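Loose bars in metal bins, or back to divided trays?
Filtivley Shop Forum > Storage and Handling

sperling_bench
We keep our bar blocks in big grey metal bins, two colors mixed, reddish brown and dark green. The bin sits across a couple of wooden tables. 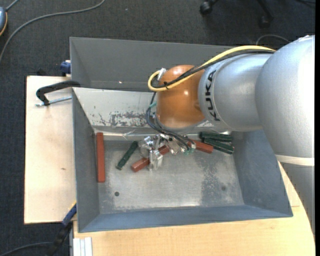

I'm thinking of going back to the divided trays we had until December. The bars end up at all angles and I don't like having both colors together. What does everyone else do?

Tonden837
Keep the bin. Dividers are fine until your bar size changes, then you're cutting new ones. We went through 2 sets before giving up.

grornotgate_dan_shop
Disagree. Mixed colors in one bin is asking for the wrong one to go out. We use one bin per color with a card on the front. Costs you some table space, that's all.

Tonden837
That's a labeling problem. Brown and dark green are easy enough to tell apart if your lights are decent.

grornotgate_dan_shop
Not at the end of a shift they aren't.

oldcarpet133
What's under the tables? I see carpet. I'd put down a hard mat or at least a sheet of hardboard. Chips get into carpet and stay there -- ours never came clean.

sperling_bench
It's carpet, yes. Came with the room and the lease says it stays. A mat is a good idea, I'll price one.

As for the bars, I'll try one bin per color for 10 days and leave the trays on the shelf. If we run out of table I'll go back to mixed.

Tonden837
Put a rubber liner in while you're at it. Saves the corners.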